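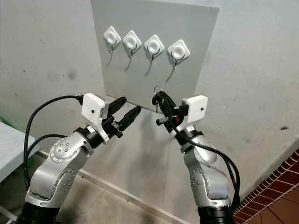

Bondow Short Course, Property Care
Handout 3: Key control in small premises
Revised 6/19/23

1. Fixing the hooks
Adhesive hooks are set on a flat panel, not on bare paint. Clean the panel, let it dry, press each base firmly. Hang nothing until the curing time on the packet has passed.

2. Sorting
Lay the keys out on a clear surface by door or by vehicle before any are hung. Do not mix types on one hook.
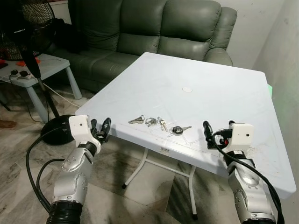

Fig. 2. Keys in separate groups on a folding table.

Record each group in the register (Tornthorpe layout, 230 lines per book). Enter the hook first, then the lock. Car keys go on a separate page.

3. Checking
Compare keys by blade and head. Colour alone is a poor guide, as brass and silver-toned blanks are cut to the same profiles.

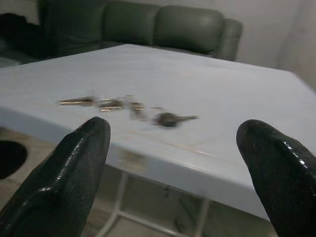
Fig. 3. Brass-coloured and dark grey keys on the tabletop.

Reading for next session: course reader, p. 178.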